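Chapter 3
Keeping Paper Records

After reading this chapter you should be able to:
explain the difference between active and inactive files
choose a storage place for each kind
label a binder so that another person can find it

Nathalie Hiebert took over the records at Friesen, a small supplier of floor coverings, in October. She found 44 binders and 3,953 loose sheets. Most of the sheets belonged to orders that had closed years before, yet they sat on desks next to the orders of the current month.

Her first step was to sort by use. A file that someone opens at least once a month is active. It should be kept within reach of the desk where the work is done. A file that is kept only for tax or legal reasons is inactive, and it can go to a back room or an outside store. Hiebert moved 2,232 sheets out of the office in this way.

What remained went into low cabinets with doors. A low cabinet holds less than a tall one, but its top can be used for sorting, and the shelf inside is easy to see from the desk.

Binders, folders and low storage by the desks 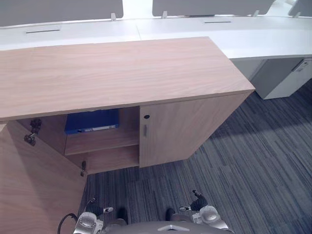
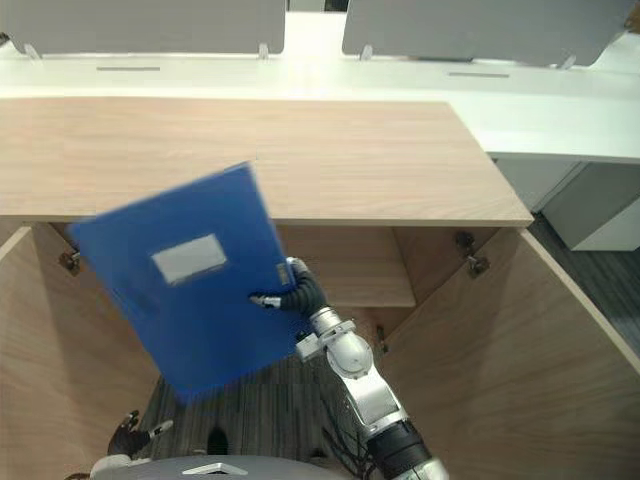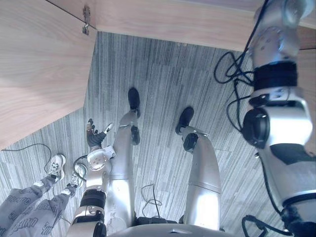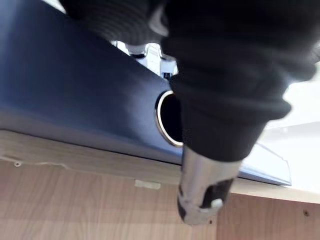 A binder should carry three things on its label: the subject, the first date and the last date. Leave the last date blank until the binder is closed. Keep the wording the same from one label to the next - "Orders, Ineck" and "Ineck orders" will end up in different places on the shelf.

Section 3.1 looks at labels in more detail.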